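In defence of the mug tree
Jasmina Softić, Jun 21, 2022

Everyone wants clear worktops now. Everything in a drawer, handles gone, kettle in hiding. Fine. I tried it for 15 days and couldn't find a cup.

So, a small plea for leaving things out. The right things. A mug, somewhere to hang it, a board. 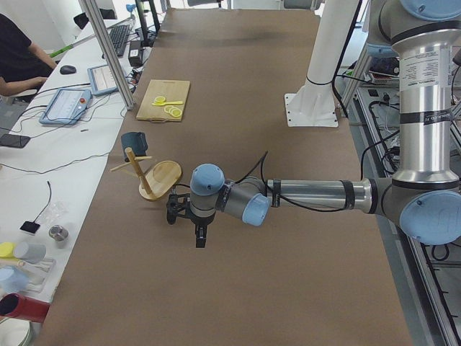
Mug, mug tree, chopping board. Toy knife and lemon too.

People say mug trees are for grandmothers. My grandmother had 10 mugs and knew where every one was, so I'll take that as praise. A cupboard hides the chipped ones at the back for years. A peg dosn't.

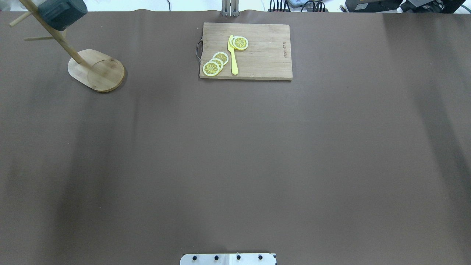 Lemon slices on the board, the stand off in the corner.

And the board. Leave it flat, leave it out, you'll cut more fruit. Mine cost next to nothing and gets used daily, which I can't say for the spiraliser. One rule though, the board is not a shelf. Mugs drift there. Keys as well, post, somebody's charger. 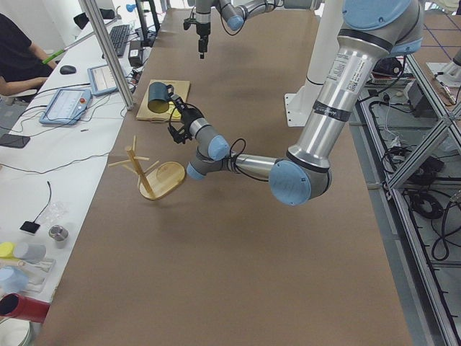 Dark teal mug over the board, four pegs free on the tree.

Pegs go empty faster than you'd think, in our house by mid morning. Then it's a hunt round the bedrooms. Still better than stacking, I've lost to many handles to stacking.
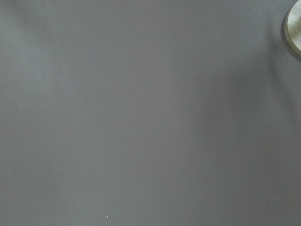 What about the space?

Yes, a stand takes some. A saucer's worth, bit more. I can spare it. Wipe round it and move on.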